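Consumer Claims and Evidence
Handout 3: Portion advice, "whole food" labels and the trouble with serving sizes

Read before the May session. Bring a food package from home, with the panel intact.

Last time we looked at how a claim gets its authority from the place it is printed. This time the subject is the serving, a unit that most people assume somebody measured. I would like you to stop assuming that.

3.1 What a serving is supposed to be

A serving can mean at least two different things, and advice slides between them all the time. One is an amount people are told they should eat. The other is an amount used on a label so that products can be compared. Neither tells you what anyone had for lunch. When a leaflet says "one serving of fruit," ask which of the two it means. If the leaflet doesn't say, write that down, as it is your first finding.

Fruit makes the problem easy to see. "One piece" sounds like plain speech, and it is a very loose measure. Pears and kiwis both come in pieces.

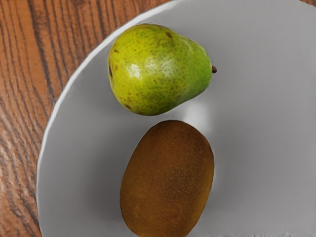

Fig. 1. A pear and a kiwi on a plate. One piece each, if pieces are what you count.

A leaflet that treats those two as equal may have a decent reason. It may want a rule people can remember. Fine, but then it can't turn around and quote a precise benefit per piece two paragraphs later. You don't get to be vague about the dose and exact about the effect.

3.2 The Kesville leaflet

You have the Kesville leaflet in your packet. Its main claim is that households who followed the "Grewal plate" for 3 weeks felt better. Go through it with these points in mind.

Who was asked? The leaflet says 60 households started. The results table has 50. I can find no line on what happened to the rest. People who drop out of a diet plan are often the ones it isn't working for, so leaving them out flatters the plan.

Compared with what? There is no second group. People who sign up for a food plan in spring may feel better by the end of it for all sorts of reasons, including longer days and the pleasure of having stuck to something.

Felt better how? One question, asked once at the end, by the people who handed out the plates. I'd put very little weight on that.

3.3 The Barix label

The Barix fruit bar says "2 servings of real fruit." Look for the serving size on the front. You won't find it. On the back there is a weight for the whole bar and an ingredient list that starts with apple concentrate. "Real" is doing a lot of work there and has no definition anywhere on the wrapper.

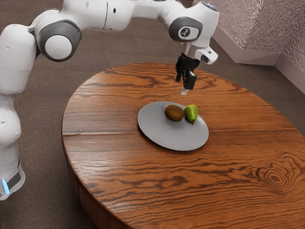
Surveys of what people eat at home have the same weakness as the leaflet, only better hidden. They rely on memory, and memory of food is poor and tends to be kind to its owner. The Inanance food diary asks for "meals at the table," with no room for what was eaten standing up. A round wooden table like the one in Fig. 2 would qualify, presumably, and the kitchen counter would not. So snacks vanish from the record and the totals come out low. Anyone who then compares those totals with the recommended servings is comparing two soft numbers and reporting a hard one.

3.4 For the session

Pick one claim from your package. Write down the unit it uses, where that unit is defined, and what you would need to know before believing it. Half a page is enough. "The company would say that" is not an argument, so please don't hand it in as one. I want the missing information named.

Optional: find two brands of the same product with different serving sizes and work out which one looks healthier because of it.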